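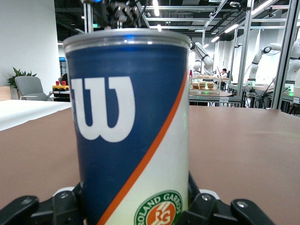 Ralville, 24/03/2021

4.2 Grasp selection for the can

The planner treats the tennis ball can as a cylinder and scores 200 candidate grasps per query. For an upright can, the wrist view alone is enough to fit the axis. The clear lid gives poor depth, so points near the rim are dropped before fitting. For a can on its side we use the fixed view as well - the label and the two ends tell the planner which way the can is facing. 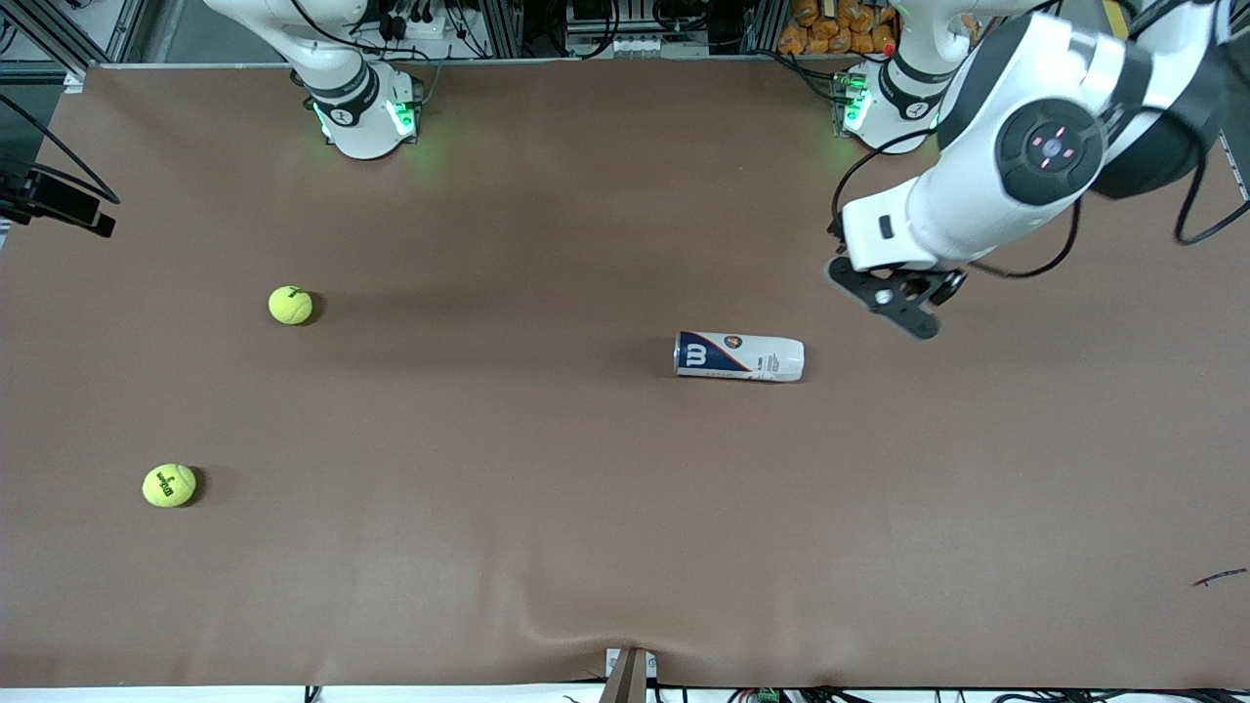

Figure 5. Fixed view of the two-arm station, with the can on its side and two balls on the brown paper.

Candidates that bring the wrist too close to a ball are removed first, and the rest go to the Drorkmont motion planner. A query that returns no path within 57 ms is sent back with a new set of samples. Balls are fitted as spheres in the same pass and use the same scoring weights. We did not tune these per object.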